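Progress Report: Prornus Play Set, Elevator Lobby Section
To: Gilley Fund, Small Grants Office
From: Ignacio Pennington, project lead
June 5, 2025

This report covers the second period of the grant. The lobby section now has its walls and floor finish in place, and we have moved on to trying out props inside it. The street section is behind schedule and is dealt with further down.

Floor and walls

The lobby is a small rectangular box with a gray marble floor pattern and painted walls. Shuzhen Xue did the artwork. She kept to light sky blue for the upper walls and a darker blue band along the bottom, with black lines on the back wall for the elevator doors. The hexagonal sign with the footprint symbol went on the same wall, near the upper left. 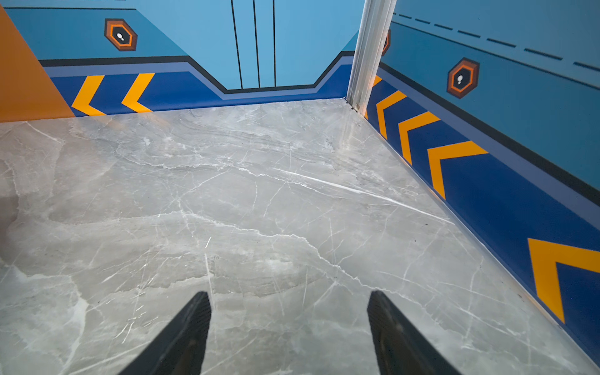
Back wall of the lobby section, with footprint sign and door lines.

The floor finish is glossier than the one in our proposal. Hutchins had stopped carrying the matte version, and the replacement cost the same. It does reflect the lights, and we are still deciding whether that matters for the way the set will be used. Shuzhen would like to keep it. I would like to see it under the lamps at the Brunance site before we agree.

One of the door lines slants slightly next to the other two. Repainting it is on the list for the next period and should take less than a day.

Props

We started with simple pieces, including a thin brown rod laid on the floor close to the front.

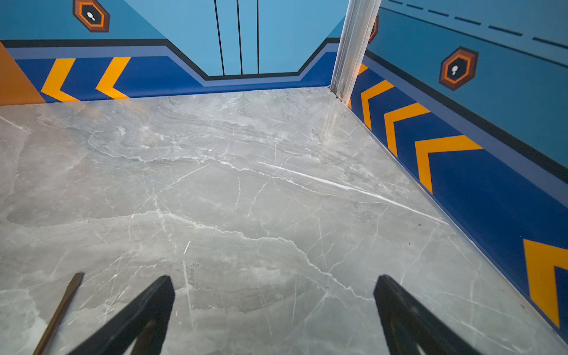 The remaining props will be chosen after the first visitor session. We have set aside 10 for the lobby and 8 for the street section, and the storage bins are already labeled.

Budget

The grant for this period was $2000. Paint and floor material took up most of it. We expect to need up to 11 more sheets of backing board for the street section — the first batch was cut to the old dimensions and can only be used for the short walls.

Schedule

The street section was due to be finished by now. It has a frame but no artwork. The new date is September, which still leaves time to move both sections to Brunance before the opening. We are not asking for additional funds. Please send questions on the board order to me and anything on the artwork to Shuzhen.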